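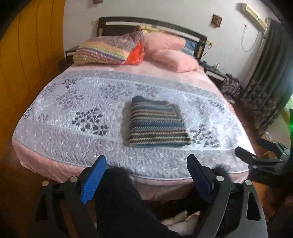
Folding and storing knits: your questions

Last updated February 19, 2023

I get a lot of emails about jumpers. More than about sheets, which surprised me! I've pulled the ones that keep coming up onto one page, so have a look before you write in (but do write in if yours isn't covered).

Why do you fold everything on the bed?
Space, mostly. My table is small and usually has breakfast on it. A made bed gives you a big flat surface at a decent height, and a quilted cover has enough grip that sleeves stay where you put them. Pull the cover smooth first or you'll fold the bumps in.

Can I hang my knits instead?
Light cotton ones, sure. Anything chunky gets shoulder points on a hanger and ends up long enough to be a dress. I lost a lovely grey cardigan that way and I'm still cross about it.

How do you fold a stripy one so it looks neat?
Lay it face down, bring the sides in, then fold the sleeves down along the body. I used to fuss over matching every stripe and gave up – where the knit changes direction they never line up anyway. Get the outside edges straight and the colours can do what they like.

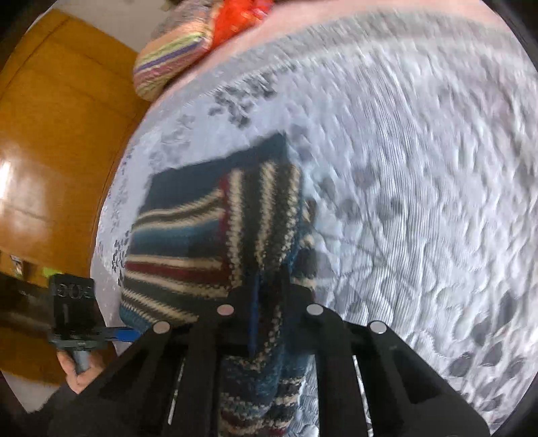

Stripes running both ways, with the dark plain band along the far edge.

What about a blanket that's too thick for the drawer?
Fold it into a rectangle and leave it on the bed. Mine comes up to my chin in winter so it may as well live there. Nidia Chambi wrote in to say she rolls hers and stands them in a basket, and I've been meaning to try it.

Do you sell the drawer dividers?
No, sorry. Mine are the Plitis ones, 12 to a pack, and they've been fine apart from one that snapped in June. The Hellurard set is taller if you've got deep drawers.

How often should I wash a jumper?
Less than you think. I air mine overnight and wash when there's an actual mark or a whiff. Cool water, dry flat on a towel, and keep it out of the sun if you're fond of the colours.

Will a 500 g jumper fit in one of your small storage bags?
Yes, the small bag takes up to 838 g. Don't squash it down, though – leave it a bit of puff.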